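Notes from the Back Porch

My grandmother kept her house cool all summer without an air conditioner, and I've spent most of my adult life refusing to believe it. I figured she was just tougher than me. Then our unit quit on a Tuesday in the worst week we'd had all year, the repair outfit couldn't come for 11 days, and I found myself trying to remember everything she used to do.

She was up before six, for one thing, going around opening every window on the shady side. By mid-morning they were all shut again and the curtains pulled, and you did not touch those curtains. I got yelled at more than once for peeking out at the street. Around supper time the whole thing went into reverse, with the upstairs windows thrown open first to let the hot air out – then the downstairs ones, and then everybody moved to the porch whether they felt like it or not.

So I tried it. The first day I forgot to close up until lunch and the kitchen was miserable (I'd also decided to bake, don't ask). By the third day I had the hang of it, and I will admit the front room was pretty pleasant until late afternoon! The bedroom was another story. I ended up sleeping on the couch with a damp washcloth on the back of my neck and the cat glaring at me from the cool spot on the tile.

I mentioned all this at the library book swap and the advice came pouring in. Margit Deák swears by putting your sheets in the freezer for an hour before bed. Joar Bakke says cold feet are the whole secret, and he sits with his in a dishpan while he does the crossword. And several of you told me to quit fooling around and get a good hand fan, one for every room.

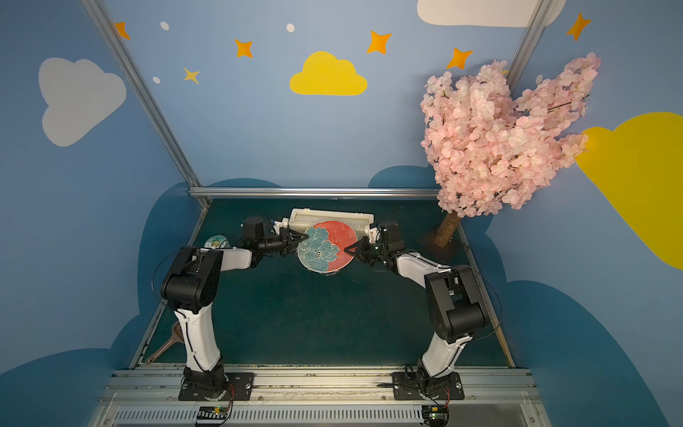

A round fan with a big blue peony on it.

I'm a convert on the fans. I keep one by the phone, one in the car and one in my church bag, and I've gotten bossy about lending them out. Slow and easy is the way to go. If you flap away like mad you just heat yourself up.

The cooling is fixed now and I've been enjoying it, but I've kept up the early windows. I like the house at that hour, with the birds going and the coffee on and no hum from the vents. My husband says he can't tell the difference. He also sleeps in a sweatshirt, so I don't count his vote.

Next month I want to hear about cold suppers. I've got a cucumber soup and a decent bean salad, and after that I'm out of ideas. Drop your recipes in the box by the front desk, and please write your name on the card this time.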